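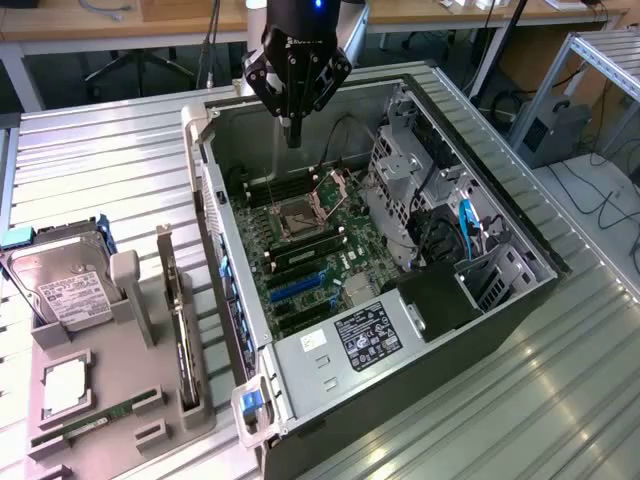

Computer corner, quick update

Short one this time, the newsletter goes out tonight and I still have the sign-up sheet to type. Apologies in advance.

So, the old office towers from Gallardo. They are all in the back room now, stacked two deep by the window, and we have started opening them up. 42 machines. That is more than we asked for but I was not going to say no. Trinidad Casado has drawn up a worksheet for each one (make, what's in it, what's missing, what we'd need) and it's taped to the side of the case. Please fill it in as you go and not at the end of the day. I know who you are.

Mandcombe school would like the first batch ready for December, desktops only, no screens. Plenty of time if we keep to two evenings a week. Not plenty if we don't.

What we've learned so far, in no order:

Side panel off first and then just look for a minute before touching anything. Touch bare metal on the case. Power cord out, obviously. Check again.

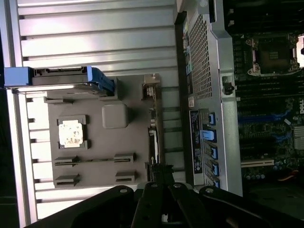

Screws are the thing that eats our evenings. Every maker has its own idea, and we have jam jars full of the wrong ones already. Some of the parts in these office cases are held by plastic instead, so go by color before you go looking for a screwdriver. The drive carrier with the light blue handle at one end and a darker blue latch at the other is a good one to show new people. If a blue tab won't move, stop and ask, don't lean on it. We snapped 2 last month and spares are a pain to find. Bag the small bits, label the bag, put the bag INSIDE the case. Not on the shelf. The shelf is where bags go to die.

Memory gets pulled and tested on its own, then back in the same machine if it's good. Anything doubtful goes in the tray marked Plilamo, that's what we call the test bench list and no I don't remember why.
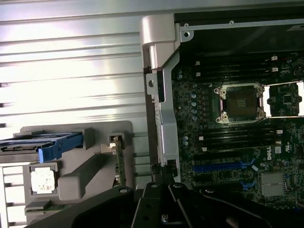

Processors next. Fergus Purves is doing an evening on sockets and thermal paste, all welcome, bring reading glasses if you use them. The contacts are tiny and they bend if you so much as breathe on them wrong, so covers on whenever you walk away from an open one. Old paste comes off with the wipes in the green tub and a bit of patience. New paste, a small blob. Smaller than that.

Drives: we wipe every one before it leaves the building, no exceptions, even the ones that look blank. Write the date of the wipe on the worksheet and initial it. If a drive won't wipe it goes in the locked box for drilling.

Still wanted: short power cords, anti-static bags, a decent desk lamp, and somebody with a van for the Skinton recycling run. We've got a heap of dead power supplies that need to go before we trip over them.

Next session is the usual time, side door, ring the bell twice becuase the first one never gets heard. Tea provided. Bring your own mug, we are down to 3.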